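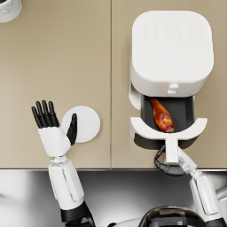

Masaru Furukawa wrote to us in March that his oven fries came out pale and soft after he moved to Berthorpe, and he wanted to know if the bag was lying to him. We get this kind of letter often, so we collected the questions on frozen food and cooking times on one page.

Why do the times on the bag not match my kitchen?
The time on a bag is made for one oven, one tray and one layer of food. Your oven can be stronger or weaker, and the dial is not always telling the truth. Please take the printed time as a starting point. Look at the food 4 minutes before the end, and then decide.

Do I need to thaw the food first?
For fries, breaded vegetables, spring rolls and most small pastries, no. If they thaw, the coating takes water from the inside and becomes soft. For large pieces of plain fish or meat, follow the bag, and if the bag gives two methods, use only one of them from beginning to end.

How much can I cook at one time?
We test our 700 g bag of fries in two parts, and we recommend you do the same. When the pieces lie on top of each other, the steam has no way out and the lower ones are boiled more than baked. Shake or turn them once in the middle of the time.

Should I add oil?
Our fries and wedges are already coated with a little oil before freezing. The plain vegetables are not. For these, one spoon of oil in a bowl, mixed by hand, is enough for half a bag. Salt comes after cooking.

The recipe is written for a regular oven. How do I change it for an air fryer?
Lower the temperature by 40 degrees Fahrenheit and check the food earlier than the recipe says. Write down what worked, with the name of the food and the amount. The next time you will not have to guess.

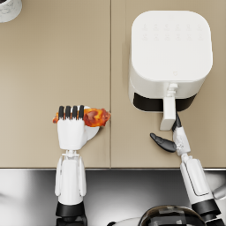

Rafferty Frozen Foods | Customer Kitchen, Amholm

Can I put the food back in the freezer if it became soft on the way home?
If there is still ice in the middle of the bag and the bag is cold to the touch, you can freeze it again, but the taste and the shape will suffer. If it is fully soft and you do not know for how long, please throw it away. This is valid also for food which smells good.

How long can I keep an open bag?
Close it well with a clip, press the air out first, and use it in 12 weeks. After this time it is normally still safe, if it stayed frozen, but the pieces get white dry spots and they will not brown evenly.

What are the white spots?
It is freezer burn. The surface lost its water. You can cut the spots away from fish or meat. With fries there is not much to do.

My bread rolls are brown outside and still cold inside. What did I do wrong?
The heat was too high. Choose a lower temperature and give them more time. Nghĩa Huỳnh from our kitchen also lets them stand for a few minutes after baking before she cuts one open.

Do you have these answers on paper?
Yes. Ask for the cooking card at our shop in Amholm, or send us your postal address with the contact form. The card does not include the bread rolls yet.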